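Friday, April 30, 2021

Rain all morning, so the beans stayed in their trays and I stayed in my dressing gown until gone eleven (no shame in it!). Ayantu rang after breakfast and we talked for ages about the allotment, and whether seven rows of potatoes is too many for two households. I say no. She says I said that last year, and then she was eating them until January.
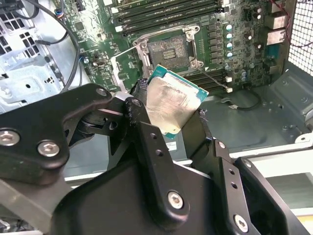
Once it cleared a little I walked down to Lismont for bread and came home with bread, a tray of leeks and a very handsome secondhand watering can, which I did not need but which was only 11 pounds. Mebrat had left rhubarb on the step while I was out, bless her, a great armful of it, so there was a crumble to make before I could even think about sitting down.

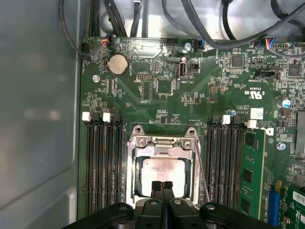
The processor in its socket, green board all round.

Leeks tomorrow, if it stays dry, and I must remember to take Mebrat her dish back.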